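Robot arm on the sorting counter – what happens to the people doing it now?

Posted by Meenakshi Rathore, 3 July 2022

I work in returns at the Pristcombe warehouse. There are 4 of us at the mixed goods counter, and we pick through whatever comes back and put it in the right bin. Management is bringing in an arm from Dromberg for the same job. It has been running in simulation since February and they sent us a picture from it.

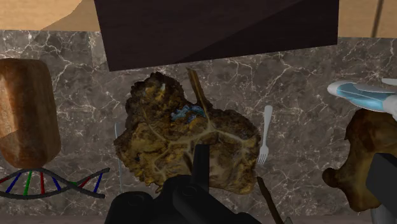 Simulated counter with mixed items, gripper at the front

We were told our jobs are safe but "the duties will change." Has anyone been through this? What did you end up doing all day? I'd also like to know if the pay grade moved.

Rhydian Ruddock
We got one at Sinwood. It handles over 1,400 items a shift and I used to do a good part of that by hand. Now I look after the ones it gives up on, which come down a side chute. Soft things, flat things, anything lying half under something else. What looks like a knife and a fork next to a big lumpy item like in your picture would have come to me for the first few months.

The work is easier on the shoulders and more boring. You wait, then you get 10 at once. Ask who clears a stop and whether you'll be trained for it. At our place only the shift lead was allowed to reset the arm, so the rest of us stood there until he came back from break. That was changed after we complained – it took a while. Pay stayed the same until we had the reset training, then went up one step. Get that in writing before it's installed.

packing_bench
Ask your union rep.

Bhardwaj
Agree on the training. I'd add that they should let you see the list of items it practices on. Ours had bread and tools but hardly any of the bagged clothes we get every day, and we could have told them that in five minutes. Also check whether your targets are being changed. Ours went to 2,000 for the whole counter, arm included, and the slow items were still ours.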